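Home Explore Lists Saved posts Log in

Thread

Right. I have bought a second-hand office PC, the sort that spends its whole life under a desk in an accounts department being kicked by sensible shoes. It cost 52 quid. I intend to turn it into something useful and I will be complaining about it in this thread.

The plan: strip it, clean it, give it a new processor, put it in the cupboard under the stairs and let it look after the family photos. I have been promising to sort the family photos for 12 years. There are 3,000 of them from one trip to the seaside.

First job was finding out what I'd bought. The listing said "PC, works, black". Two of those have been confirmed so far.

The side panel came off with one pull of a latch. I had laid out four screwdrivers in size order like a surgeon and needed none of them. Put them away again in a bit of a huff.

Say what you like about office machines — someone sat down and thought about the poor soul who'd have to open it. My last home-built case had edges like a bread knife and I've still got the scar on my thumb.

The dust. I won't describe the dust. I did it outside with a brush and a can of air and the neighbour's cat left the garden.

Old processor came out next. If you haven't done this: lever down and out, frame up, lift the chip straight by its edges, and do not sneeze. The old paste had gone to something like dried toothpaste.

Then I put the chip somewhere safe, and we all know what that means. (Butter dish. It was in the butter dish.) 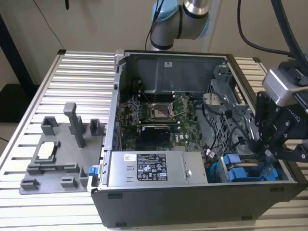 Socket open, lid up, me not breathing anywhere near it.

A word about those pins, as three of you have already asked. On this kind of board they live in the socket and the chip is just flat pads. So you can't bend the legs on the processor any more. You can bend the legs on the entire motherboard instead. Progress.

If you're leaving it open for any length of time, cover it. The little plastic cap is ideal, and yours is in a drawer somewhere with the Allen keys from every wardrobe you've ever owned. I used the lid off a Kultard takeaway tub, washed, resting on top and touching nothing.

Blue bits, for those who like to know: the drive caddies. Squeeze the tabs, slide it out, no screws. I've had kitchen drawers that gave me more trouble. One I still have.

Less keen on the cabling. Whoever routed it had clearly been told about tidiness at some point and had taken against the idea. There's a knot by the drive cage I am choosing to see as structural.

Somebody will tell me to swap the power supply. I've thought about it. It's a long thin metal brick, and a normal one from the shop isn't going in that space without a hacksaw. It stays. And no, you don't open it up "for a quick clean". That is how you meet the capacitors.

Graphics card: may come out, may not. The photos don't need it. On the other hand it's already in there and I'm lazy, and those two facts have decided most things in my house.

New processor is coming from Dreßler, who've sent me five emails to say it has been dispatched and none to say where it is. Paste is from Jeltis. Their tube says to apply a pea. The leaflet inside says a grain of rice. The drawing on the back is a cross. Pick a vegetable and stick with it, Jeltis.

I'm also putting in a Dirau drive, bought on the strength of it being on offer and a reviewer who wrote only "is drive".

Running total, with the chip, the paste and the drive, is now well past the 60 I told the household this would cost. The household doesn't read this account. If the household has started reading this account, the extra was for a very nice plant.

Parcel says "between 8am and 8pm". Kettle on. More when there's more.

Show replies More from this author

About · Help · Privacy · Contact us · Back to top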